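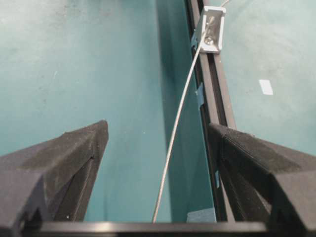 Do the rails have to go in before the coloured surfaces?
Put the rails up first, at least loosely, then fit the surfaces to them. I've done it the other way round and ended up trimming everything twice.

Right, so I've been promising to write up the teal work corner for ages, and a few people have asked me how the slotted aluminium goes together and how you keep a plain colour looking plain once people start using it. I'm not a joiner and I'm certainly no decorator, but I've done this twice now (once badly) and the second one is still standing.

What you need

Slotted aluminium rail, the sort with grooves running down its length. Mine came from Verkmont, cut to length, and I'd pay for the cutting again because my own saw cuts are a disgrace.
Small metal angle brackets, plus the bolts and slot nuts to suit. Buy spare nuts. They roll.
Something flat and teal for the surfaces, and something teal to hang.
A hex key, a tape measure, a decent square and a soft pencil.
Masking tape and a cloth.

On colour, get everything in one go if you can. I bought half from Elico and went back in October for the rest, same name on the label, and the second lot was greener. You might not notice in the evening with the lamp on, but at lunchtime it drove me up the wall and I ended up moving the odd one round the side.

Putting the rails together

Lay the lengths out on the floor first, in the shape they'll end up. Mark each one with a scrap of tape so you know top from bottom. Then drop the slot nuts in. Check your particular nuts before you start, as some twist in from the front and some have to slide in from the end, and if yours are the sliding kind you want them all in before anything gets closed off. I left out 2 on my first go and had to take the whole side apart again!

Fit the brackets finger tight and no more. Stand the thing up, push your square into every corner, nudge, check, nudge again. Only then go round with the hex key. Do a bit on each bolt and go round a second time, the way you'd do a car wheel.

My friend Kálmán Vörös measures the diagonals as well, corner to corner both ways, and if they match it's square. He's right, it's a better check than the one I was using. Mine were 9 mm out when he tried it. They're closer now.

Fitting the flat surfaces

Cut them a touch under size. I go for a 2 mm gap along each edge, which you won't see and which saves a lot of swearing if your rails aren't perfect. Slide each one in dry before you fix anything, and look at it from where you'll be sitting.

Wipe both faces before they go in, while you can still reach them. Scuffs show up on a pale colour like this far more than I'd expected, and so do finger marks. For everyday smudges I use warm water with a drop of washing-up liquid, wrung out well, then a dry cloth straight after. Try it in a corner first. A pencil rubber will shift some of the dark rub marks (a clean one, white for preference), but go gently or you'll get a shiny patch that's more annoying than the mark was.

I don't bother chasing every speck. It's a place to do things in, and by the end of the week it's got marks on it again anyway.
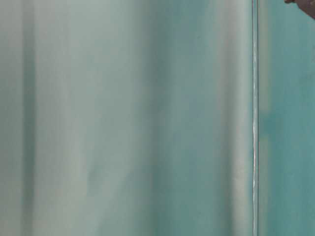

How much wider than the gap should a hanging sheet be?
Allow an extra 20 cm or so on a gap of about a metre if you like soft waves in it, and much less if you want it nearly flat.

That amount is purely my taste, mind. I tried mine tight to begin with and every little pucker showed, so I let it out and liked it better. If you're putting up something properly stretched you'd want clips all the way down both sides, and that's a different job.

Hanging it

Hem or fold the top edge over if the stuff you've got will take it. Fabric is easy, plastic sheeting is a bit of a sulk and I'd use tape along the fold. Space your clips evenly along the top rail, starting from the two ends, then the middle, then the middles of what's left. I used 14 clips on mine, which was probably too many.

Leave it hanging overnight before you trim the bottom. Creases from the packet ease out a fair bit with time, and fabric can drop slightly under its own weight. You can help stubborn creases along with a steamer if it's cloth, but keep heat well away from plastic. I know someone in Brisstead who learned that with a hairdryer.

If the bottom edge swings about when people walk past, clip a spare offcut of rail along it or run a strip of curtain weight through the hem. The Bognár catalogue has the weighted tape by the metre.

Go round the bolts again after a week or so of use. I found one bracket I could turn by hand, and the rest were fine.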